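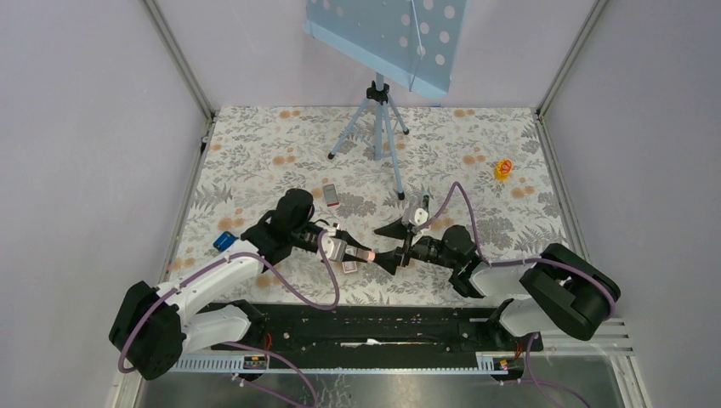

4 min read

Apr 24, 2023
By a reader in Clornton

My aunt believed that a machine would clean her kitchen before she died. She had believed it for 22 years. When I took the night job at Lundari she telephoned me the same evening and asked when she could have one.

"They can't do it yet," I told her.

"Can't do what?"

"Put things away."

She was silent for a moment, and then she said that my uncle could not do it also, and she had married him.

My job was simple. I sat behind the glass from ten in the evening, and I wrote in a table what the two arms did. Picked up. Dropped. Picked up, wrong place. When they stopped, I put the things back on the cloth in a new order and pressed the green key. The cloth had ferns and small orange flowers on it, and the first week I thought of my grandmother's table every time I bent over it. The engineers had chosen it so the arms would have trouble to see. For me it was only a nice cloth.

The target was 300 clean pickups before the visit of the people from Engström. They owned shops, a great many shops, and they wanted to know if the arms could tidy a counter after closing. In January we had 22. The young engineers ate noodles standing up and said that it would come.

I began to know the arms as you know neighbors through a wall. The left one was careful. It came down slowly over a thing, waited, went up a little, came down again. My aunt threads a needle like this. The right one was faster and I trusted it less. I never told the engineers, because both arms ran the same program, and they would have explained it to me.

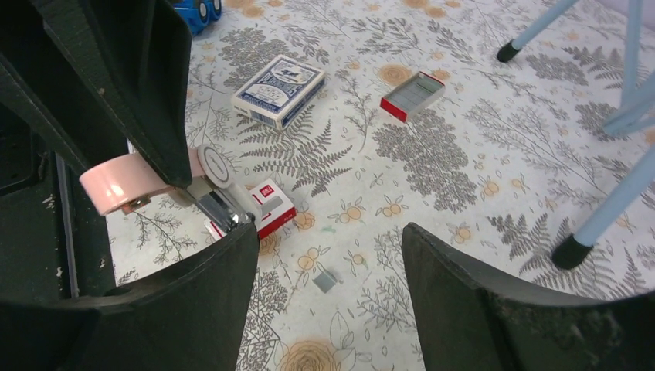 My aunt came on a night in spring, with a cake. Visitors were not allowed, but the guard liked cake. She sat on my chair with her handbag on her knees and looked at the screen that showed what the fingers saw. It made her laugh. "It is the drawer," she said. "It is my kitchen drawer!" I looked, and she was right. Everybody has this drawer. There was the box of playing cards, and the open box with its gray row packed inside like little teeth, and the blue toy car at the top, which in her house had belonged to my cousin. She put her finger on the glass, near the fern leaves. "And where does all this go?"

"In its place," I said.

"But who told them the place?"

I said that we gave them a list. She thought about it. In her own drawer, she said, the cards go at the front because she plays on the first of the month, and the car goes at the back because she does not want to look at it, but she wants to know it is there. How would you write that on a list?

I did not know. I pressed the green key. We ate the cake and watched the left one go down, wait, go up. My aunt held her breath each time. After 10 tries she was saying "come, come" to it quietly, in the old language, in the voice she used when I was learning to ride a bicycle.

The people from Engström came, and the count that day was 304. They shook hands with the engineers, they asked the price, and they went home to think. One of them asked me if it was boring work. I said no.

I still write the table. On the phone my aunt asks about the left one first, and then about me. Last week the Grodo store near her house put a cleaning machine in its window, a round one for floors, and she went to see it. She says it does the floor well enough. She stood there a long time – the shop girl asked if she needed help – and then she went home and tidied the drawer herself. She put the car back where it was.

Get one new story every month. Enter your email to join our newsletter. You can unsubscribe at any time.

© 2023 | Contact | Back to top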